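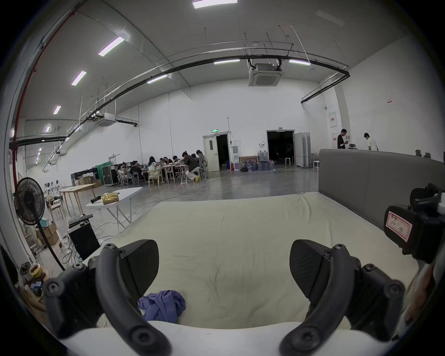

Sodilero 2 : la segmentation des démonstrations passe en ligne

La version 2 de Sodilero, notre outil de préparation des démonstrations de manipulation, est disponible depuis avril 2022 sur le dépôt interne. Elle remplace les scripts de découpe que chaque équipe gardait dans son coin. Le travail a été mené par Si-woo Han pour la partie perception et par Hicham Ouazzani pour l'outillage.

Le changement principal concerne le découpage des séquences. Jusqu'ici, l'outil coupait dès que l'ouverture de la pince passait sous un seuil fixe. Cela convenait aux objets rigides, beaucoup moins au linge : un tissu pincé par un pli laisse les doigts presque fermés, et la saisie était confondue avec une fermeture à vide. Le nouveau module compare l'ouverture mesurée au mouvement du tissu entre les deux doigts, sur une fenêtre de 61 images. La coupure est posée au moment où les deux signaux deviennent cohérents, et un score de confiance est enregistré avec elle.
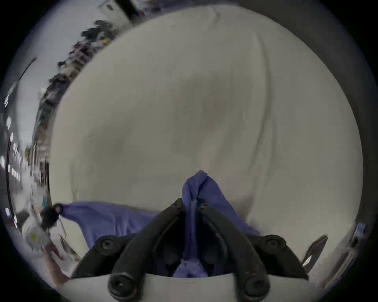 Tissu bleu-violet pincé entre les doigts de la pince, sur fond de drap clair.

Les vues très grand-angle posaient un autre problème. La version précédente redressait toute l'image avant de chercher les contours, ce qui étirait les bords et coûtait du temps de calcul. Sodilero 2 travaille directement dans l'image d'origine et ne redresse que la zone située entre les doigts. Sur le lot de contrôle de 646 séquences, 114 demandaient encore une reprise manuelle avec l'ancienne méthode. La mesure équivalente pour la nouvelle sera publiée quand la relecture sera terminée.

La localisation a aussi été revue. Le module Tawfik, qui estime la trajectoire de la pince, perdait ses repères au-dessus des grandes surfaces unies, un matelas par exemple. Il donne maintenant moins de poids aux points trouvés sur les tissus et davantage à ceux de l'arrière-plan : luminaires, tuyaux au plafond, angles des murs. Les personnes sont masquées avant l'appariement des points. En cas de perte, la trajectoire est interrompue puis reprise sous un nouvel identifiant, sans interpolation.

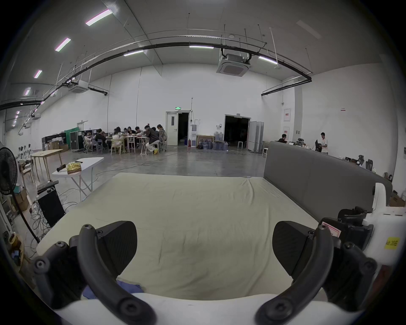
Matelas, tête de lit grise et, au plafond, les luminaires et le long tuyau noir : le type de points fixes que Tawfik privilégie désormais.

Côté planification, rien ne change dans le format de sortie. Les trajectoires restent lisibles par Tolley, et les politiques déjà entraînées n'ont pas à être converties. Seul le champ de confiance est nouveau. Tolley l'ignore par défaut ; pour s'en servir comme filtre, il faut l'activer dans le fichier de configuration.

Pour la mise à jour, videz d'abord le cache de l'ancienne version, puis relancez l'indexation. Le traitement par lots accepte jusqu'à 300 séquences à la fois. Au-delà, la file est scindée automatiquement, mais les journaux restent séparés et il faut les fusionner à la main.

Deux défauts sont connus. Les tissus de la même teinte que le drap sont encore mal séparés, et l'aperçu se fige parfois quand on change de séquence pendant un calcul. Le second sera corrigé en juin avec la prochaine version de Kustel, l'interface d'annotation. Les signalements sont à déposer dans le suivi de Sodilero, avec le journal complet et l'identifiant de la séquence.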